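Brayan Urrego
I have now seen 12 of the films that people mention for the acting prizes, so I will write my opinion before the September festivals change everything.

Best Actress first. For me the strongest is the lead of "Cirumcombe". She has almost no dialogue in the first hour and still I understood each decision of her character. The voters like big speeches, so I am worried for her.

Supporting Actor is more difficult. Everybody writes about the priest in "Notthorpe", but he is on the screen in only two scenes. Both are very good. Is it enough? In the past it was, sometimes. 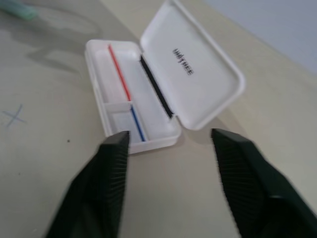
The other name is the brother in "Plolilon". I did not like this film so much, it is too long in the middle, but he is funny and sad in the same moment and this is rare.

A small complaint: "Plolilon" opened in some 600 theaters and "Cirumcombe" did not come to my city at all. I took a bus to see it. How can a voter remember a film which he had no chance to see?

My order for today: Cirumcombe, then El Sherbiny, then Notthorpe. I will write about the directors tomorrow after work. If you disagree, please tell me which performance I missed.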